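Why Can You See Through Some Things?

By Valdir Lopes, for the Plistcombe Children's Science Pages

Go to a window and put your finger on it. Your finger stops. The glass is hard and it will not let you go through. But the light from outside comes through it with no trouble at all, and so you can see the street, the trees and perhaps the neighbour's cat. How can a thing stop your finger and not stop the light?

When I was a child I asked this to my grandfather, and he told me that glass is full of very small holes. It was a nice answer but it was wrong. The true answer is stranger, and I will try to explain it slowly.

First, what is seeing?

To see something, you need light. The light comes from the sun or from a lamp. It travels to an object, and some of it bounces away and goes into your eyes. If you sit in a cupboard with the door well closed, you see nothing, even with your eyes wide open. The things in the cupboard are still there, but no light is bouncing from them.

Three kinds of materials

When light arrives at a material, it can bounce back, it can be swallowed, or it can go through. Usually it does a little of each.

If no light goes through, we say the material is opaque. A brick is opaque, and so is your school bag. If light goes through but gets mixed up on the way, the material is translucent. Baking paper is like this. You can see that there is a lamp behind it, but you cannot see the shape of the lamp well. And if light goes through in straight and tidy lines, the material is transparent. Window glass is transparent, clean water too, and many kinds of plastic.

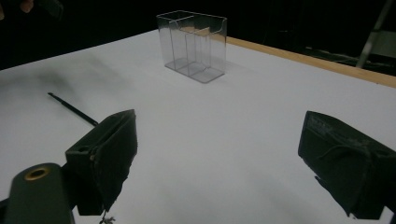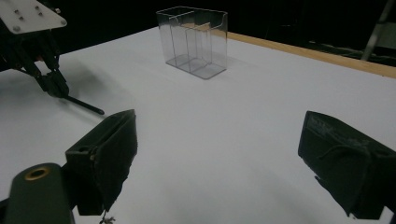 Clear plastic with clear dividers inside. Find the pale grey lines at the edges.

What happens inside the material?

Everything is made of tiny pieces called atoms, and around the atoms there are even tinier pieces called electrons. Light carries energy. Electrons can take this energy, but they are very fussy. They accept only certain amounts, like a ticket machine that takes only certain coins. If you put in the wrong coin, it falls out again at the bottom.

In a black crayon, the electrons accept nearly all the colours of light that we can see. They swallow them, and the crayon looks dark. In glass, the electrons do not accept these colours. The coins are all wrong! So the light continues on its way and comes out at the other side.

Glass does swallow some kinds of light that our eyes cannot see. Ordinary window glass stops a part of the ultraviolet light, the kind that burns our skin on the beach.

If it is transparent, why can I see it?

This is a very good question, and a girl called Dương sent it to us after our last page. If all the light went through a drinking glass, it would be invisible, and we would knock it over every day at breakfast.

There are two reasons. The first is that a little light always bounces from the surface, and this makes the shiny spots. The second is that light bends when it goes from air into glass or plastic, and bends again when it comes out. At a flat part you almost do not notice. At an edge or a curve the light is sent in a different direction, and your eye sees a line there. The bending of light is called refraction.

Try it at home

You need a clear glass with straight sides, some water and a pencil. Ask an adult before you use a glass that can break.

Fill the glass halfway and stand the pencil in it so that it leans. Look from the side, with your eyes at the height of the water. The pencil seems to be broken at the place where the water begins. Take it out and it is whole again. Now draw an arrow on paper, hold it behind the glass and move it slowly further away, looking through the water. At some point the arrow turns around and shows the other way. My nephew did this at the kitchen table all Saturday morning and did not want to stop for lunch.

A small word about ice

An ice cube from the freezer is often white in the middle and clear at the outside. The white part has many small bubbles of air. Each time the light meets a bubble it bends and bounces, and after many bubbles it is completely mixed up — the same as with the baking paper. Snow is white for a similar reason. One tiny crystal of snow is clear, but in a snowball there are so many of them that the light bounces in every direction.

Next month: why the sky changes colour in the evening.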